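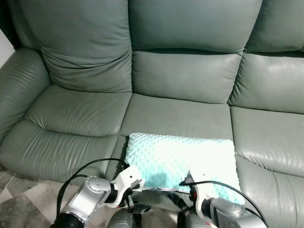 4.2 Creases, seats and where the pillow goes

I came into this part of the study thinking about pillows, and I came out of it thinking about leather. We had asked people in 14 homes how they straighten up a living room before company comes, and nearly everyone started with the sofa. Fine, I expected that! What I didn't expect was how much they had to say about wrinkles.

A padded leather sofa keeps a kind of record. In Figure 1 the left seat is puffy with a soft crease across its center, while the middle seat is flatter and smoother, and the seat on the right has several long wrinkles. I can't tell from a picture who sits where (or whether anyone has a favorite spot at all), but the people we talked to were quite sure they could do it with their own sofas. They'd point at a fold and tell me whose it was.

Figure 1. Grey-green leather sofa with a mint-colored textured pillow on the middle seat.

Then there's the pillow. Araceli Ayala, who did the coding with me, sorted our 127 comments on pillows into 2 piles: comments about looks and comments about use. The looks pile was bigger, and a lot of it was about the middle seat. People liked one pillow in the middle because it made the sofa seem "done" -- even when they moved it the second they sat down. The use pile was mostly backs and naps, plus one long complaint about a pillow that slides on leather. I have that same problem at home, so I may have nodded too much during that interview.

We tried to fit all this to the Predau tidying scale and had trouble. The scale asks whether an item is "in place" or "out of place," and a pillow lying on a seat can be either one, depending on who you ask. For the tables in Section 5 we went with whatever the household told us, and we marked the cases where two people in the same home disagreed.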